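Getting the worktop to stay clear

I've had a white worktop for three years now and it shows everything. Tea rings, crumbs, the blue off a bread bag if you leave it damp. I love it, but it does make you tidy!

What changed things for me was giving the coffee machine and the kitchen roll a place side by side on the counter and keeping them there. Coffee drips, you reach for a sheet, done. Before that the roll lived by the hob (silly place for paper) and I'd be trailing drips all the way across the kitchen to get to it. A standing holder suits me better than one screwed under a cupboard, as I can pick the whole thing up when I wipe down.

Drip trays want doing more often than you'd think. Mine comes out every evening and goes in warm soapy water for 20 minutes, then I dry it properly before it goes back. If you've a black one you won't see the brown film building up — run a finger round it and you'll know. 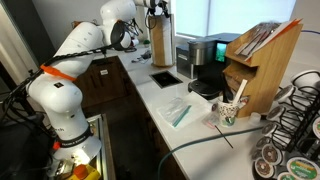 Agnes Solheim wrote in to say that she keeps her kitchen roll well away from the coffee, as the steam made the top sheets go limp, and that a folded cotton cloth does the drips just as well and goes in the wash at 40.

Fair point about the cloths, and I've started keeping a couple in the top drawer. I haven't had the limp sheets, but my machine does one cup at a time and there isn't much steam off it.

For coffee stains that have sat overnight, bicarb and a little water, mixed to a paste. Leave it on while you wash up, then wipe it off with a soft cloth. Go gently round any metal trim, it scratches.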